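4. Results: what goes wrong before boarding

Tickets first, as most of the complaints start there. Container on the table, Figure 3.

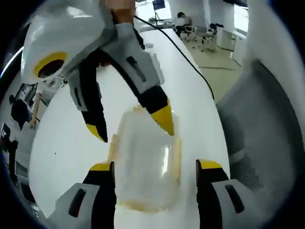
Figure 3.

Vendula Koubek disagreed with our first coding of the check-in complaints. In her view a card refused at the desk and a booking that cannot be found are the same problem from the traveller's side, both end with a person standing at a counter paying twice, and she wanted them merged. We kept them apart in the tables but report the joint total where it matters.

4.1 Card problems at the desk

Of the 862 trip reports we kept, 75 mention a payment card that worked online and was then questioned at the airport. Nearly all foreign cards. Typical pattern: ticket bought weeks ahead, confirmation email received, then at check-in the agent asks for the same card in the hand. Traveller has left it at home, or it was a relative's. Some pay again and claim later. Some do get the refund, we could not follow up how many.

Two airports stand out, Praststead and Larbridge. Praststead is small and has one desk open before six, so a single card query holds up the whole queue. Larbridge has more desks but the ticket office opens later than the first departures, and desk staff there cannot take payment. Travellers were sent to a phone line. Zdislava Slanina checked the opening hours against the airport notices for March and they match what people wrote.

4.2 Bookings made through agents

A different kind of trouble. Where the ticket came from an agent (Plandard in most of these reports) the airline's own reference was often missing from the printout. The traveller has a number, the desk does not know the number. In 17 reports the flight was missed outright. The remainder got on, usualy late and usually seated apart from the people they were travelling with.

Length of report is worth a word. Our longest runs to 1442 words and is almost wholly about one morning at Larbridge, the flight itself gets a line and a half. Missed-flight reports are in general longer and angrier. We did not weight for this, perhaps we should have.

4.3 Early departures

Early flights make everything worse. No trains yet, taxis booked the night before, no slack. Travellers who meet a ticket problem on a flight before seven describe fewer ways out: office shut, helpline shut, the person who bought the ticket still asleep. Later in the day the same problem is a nuisance and gets two sentences.

Svetozár Paulík suggested splitting families from people travelling alone. Done in part. Families write more about seats and less about money, but the group is small and we would not lean on it.

4.4 Limits

People write up bad mornings more readily than good ones. Our reports are also all in English, which leaves out a good share of the very travellers whose cards get refused. Toshio Hamada has started on a set collected by Ďurica, from a traveller's forum in Slovak, and first reading shows the same card complaint but far less about agents. Coding of that set is not finished and none of it is in the tables hre. Second coder for all of the above was Zdislava Murín; disagreements were settled by talking them through, case by case, and the merged category is given in the appendix for readers who side with Koubek.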